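Kernamon Two-Arm Laundry Cell - Set-Up and Service Guide
Revision of 14 Jun 2026

Section 6. Door contact faults

6.1 When this section applies

Use this section if the controller stops with fault 825 (unexpected contact, door task) or fault 800 (door position not confirmed). Fault 825 means that one arm met resistance before the door was expected. Fault 800 means that the arm finished its move but the door angle was never confirmed.

CAUTION: Do not clear either fault with a hand or arm inside the door swing. The arms hold position after a fault and can move when it is cleared.

6.2 Checking the approach

1. Press the stop button on the Josier pendant and wait for the amber light.

2. Look into the drum and make sure it has stopped turning.

3. Select slow mode and run the approach alone. Watch the gap between the black rubber tip and the chrome rim. The tip has to come in toward the rim with the other gripper open and holding nothing.

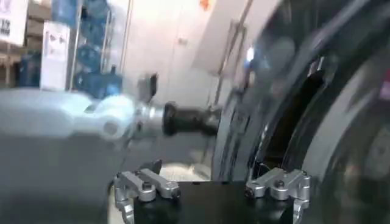
4. If the tip lands on the glass, stop and repeat the door teach procedure in Section 2. Do not correct the offset by hand - the change is lost at the next restart.

5. Check the rubber tip for splits. Replace a split tip before going on.

6.3 Clearing fabric at the door

Most repeat faults come from cloth caught between the door and the seal. The force reading rises, the controller takes the cloth for the door edge, and the arm stops.

1. Leave the door as it is. Do not push it shut.

2. Jog the arm at the door until the gripper has the fabric, and keep the second gripper over the laundry basket.
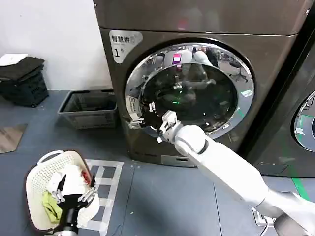

Sikder, from the Jillance site, adds that jogging straight back made fault 825 return on their cell every time, and that lowering the arm a little before pulling cured it.

3. Draw the fabric out in slow mode. If the force bar turns red, stop and free the cloth by hand with the cell locked out.

4. Clear the fault and run two empty door cycles before you load again.

NOTE: If fault 800 comes back after both cycles, leave the cell locked out and call service. Have the fault log ready.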